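12 février 2022 — cahier atelier, boîtes à quatre clips

Je reprends la série où je l'ai laissée. Hier j'ai seulement trié, donc pas de notes. Aujourd'hui : fermeture, joint, et la question des clips qui jaunissent. J'écris en français pour que Helju puisse lire aussi, elle corrigera mes fautes si elle veut.

**Rappel de la question**

Les gens du magasin Irkow nous ont rendu des boîtes avec la remarque « le couvercle ferme mal ». C'est tout ce que dit la fiche. Mal fermer, ça peut être trois choses différentes : le clip ne s'accroche pas, le clip s'accroche mais le joint ne touche pas partout, ou bien le clip s'accroche et se relève après quelque temps. Je voudrais savoir laquelle, avant que Toom change encore une fois le dessin de la charnière.

Deux modèles sur la table : Wuvel (l'ancien) et Clilell (le nouveau). La forme est presque la même, rectangle aux coins arrondis. Pour ne pas les confondre je mets un point de feutre sous le fond, bleu pour Wuvel, rien pour Clilell. Attention, le feutre part à l'alcool, il faut le refaire après chaque nettoyage. J'ai oublié une fois ce matin et j'ai dû reconnaître la boîte par la marque du moule.

**Préparation**

Lavage à l'eau tiède et savon, rinçage, séchage couvercle ouvert sur le torchon. Je sors le joint de la rainure avec la spatule en bois. Pas avec le tournevis plat ! Le joint de la première Clilell a une petite coupure à l'intérieur du coin et je crois bien que c'est moi qui l'ai faite avec le tournevis. Cette boîte ne compte plus pour l'essai d'eau, je la garde pour regarder les charnières.

Dans la rainure de la Wuvel il y avait un dépôt gris, gras, surtout dans les coins. Ça sent un peu l'oignon. Le coton-tige marche bien, la brosse à dents passe par-dessus sans rien enlever. À noter pour la notice : personne ne nettoie cette rainure si on n'explique pas que le joint se démonte.

**Ordre de fermeture**

J'ai essayé deux ordres :

- A : les deux clips longs d'abord, ensuite les deux courts.
- B : on fait le tour, dans le sens de la montre, en commençant par n'importe lequel.

Avec A, le couvercle descend droit et le quatrième clip se ferme avec le même effort que le premier, à la main en tout cas, je n'ai pas de mesure. Avec B, le dernier clip est toujours plus dur. Le couvercle est déjà tiré du côté opposé et le crochet arrive un peu trop haut sur le rebord. Si on pousse, il passe quand même, mais on entend un claquement sec que je n'aime pas. Je pense que c'est là que la charnière souffre.

Je suppose que tout le monde à la maison fait B, ou pire. Moi aussi je fais B dans ma cuisine, sans réfléchir.

Autre détail : quand on ouvre, il vaut mieux tenir le couvercle avec la paume. Sans cela le premier clip lâche d'un coup et le couvercle se soulève en biais, le joint reste collé de l'autre côté et il sort de la rainure. C'est arrivé deux fois avec la Clilell, jamais avec la Wuvel. Le joint de la Clilell est plus mou, ou la rainure moins profonde, je n'ai pas de jauge assez fine pour dire.
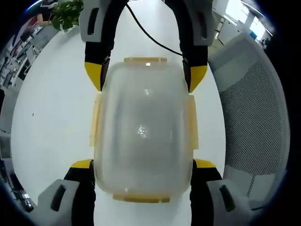
*Boîte translucide, clips jaune-orangé sur les quatre côtés du couvercle, table blanche.*

**Couleur des clips**

Les clips sont jaune pâle, un peu ambre. J'avais d'abord noté « vieillissement » dans le tableau, mais je raye. Il faut comparer avec une pièce neuve du même lot et je n'en ai pas ici. Helju Ozoliņš dit que dans les premiers lots le colorant était déjà de cette teinte à la sortie du moule. Il faut donc demander à Toom un clip neuf, jamais lavé, avec la date de moulage. Sans cette pièce je n'écris rien sur la couleur dans le rapport.

Sur fond blanc la teinte se voit très bien, sur l'établi en bois presque pas. Donc pour toutes les comparaisons : table blanche, la même lampe, et le couvercle vers le haut. Le plastique du couvercle est laiteux et il renvoie la lumière au milieu, ça fait une tache brillante qui gêne quand on cherche les rayures fines. J'ai fini par chercher les rayures avec le doigt et non avec l'œil. Avec l'ongle c'est encore mieux, mais alors on ne sait plus quelle rayure est à qui.

**Essai d'eau**

Procédure simple, comme la dernière fois : remplir jusqu'à la moitié, fermer selon A, essuyer dehors, retourner sur papier essuie-tout pendant 9 minutes, regarder le papier. Ensuite la même chose avec la boîte posée sur chaque côté.

Wuvel, à l'envers : papier sec. Sur les côtés : sec, sec, sec, et une petite trace au dernier côté court, de la taille d'une lentille. J'ai refait avec le joint retourné dans la rainure et la trace n'est pas revenue. Je ne sais pas si c'est le joint ou si j'avais mal essuyé.

Clilell (la deuxième, joint intact), à l'envers : papier sec. Sur les côtés longs : sec. Sur les côtés courts : trace aux deux. Les traces sont près des coins et pas sous le clip. C'est logique, le clip appuie au milieu du côté et le coin ne reçoit que ce que le couvercle veut bien transmettre. Si le couvercle est souple il se bombe un peu et le coin se décharge. Quand j'appuie sur les deux coins avec les pouces pendant l'essai, plus de trace.

Donc pour Irkow : je penche pour la deuxième explication (clip accroché, joint qui ne touche pas partout). À confirmer avec plus de boîtes, je n'ai pas envie de conclure sur si peu.

Je n'ai pas fait l'essai avec de l'huile. L'eau colorée au thé donnerait des traces plus faciles à lire sur le papier, idée pour la prochaine série.

**Charnières**

À la loupe, sur la Wuvel : ligne blanche tout le long du pli des deux clips longs, régulière. Sur les clips courts la ligne est plus mince. Pas de fissure. J'ai plié chacun lentement jusqu'en bas et il revient à peu près à mi-chemin.

Sur la Clilell avec joint coupé : ligne blanche aussi, mais elle commence par une extrémité et elle s'arrête avant l'autre. Cela ressemble à un clip qu'on ferme toujours en poussant d'un seul côté, avec le pouce. Je note ça comme impression seulement.

L'objectif du dessin est 2 000 ouvertures par clip. Je ne peux pas y arriver à la main, naturellement, mais je voudrais au moins que l'essai à la machine se fasse avec une fermeture en biais de temps en temps. Si on ferme toujours parfaitement droit, on teste une chose que personne ne fait dans une cuisine. À proposer à Toom, par écrit, parce que la dernière fois c'était au téléphone et il n'est rien resté.

**Bruit**

Petite remarque à part. Le clip bien accroché fait un bruit sourd, le clip mal accroché fait presque pareil. On croit entendre que c'est fermé et ce n'est pas fermé. J'ai fait l'expérience les yeux fermés et je me suis trompé plusieurs fois. Le bon contrôle, c'est de passer le doigt sous le bord du clip : s'il reste un jour, le crochet n'est pas passé. À mettre dans la notice avec le nettoyage de la rainure.

**À faire**

- demander à Toom le clip neuf non lavé, avec date
- commander des joints Clilell, au moins pour remplacer celui que j'ai abîmé
- écrire l'ordre de fermeture A sur une feuille et la coller au-dessus de l'évier, pour que nous fermions tous pareil pendant la série
- essai au congélateur : pas commencé, il n'y a plus de place dans le tiroir du bas
- relire la fiche de retour Irkow, je ne suis plus sûr si les boîtes étaient passées au lave-vaisselle. Si oui, tout ce que j'écris sur le joint mou est à revoir
- rapport court pour avril, une page, avec les papiers d'essai agrafés derrière (je les ai mis à sécher sur le radiateur, ne pas jeter svp)

Ajout de fin de journée — Helju est passée et elle a fermé la deuxième Clilell selon B, sans que je dise rien. Le dernier clip était dur pour elle aussi. Elle propose de marquer les clips longs avec un petit « 1 » en relief, et les courts avec un « 2 ». Ça ne coûte presque rien sur le moule selon elle. Je trouve l'idée bonne, mais alors le chiffre doit être assez grand, sur du plastique translucide un relief se lit très mal. À dessiner demain, échelle double.

La Wuvel est restée fermée, à moitié pleine, couchée sur le côté court, papier dessous. Je regarde demain matin.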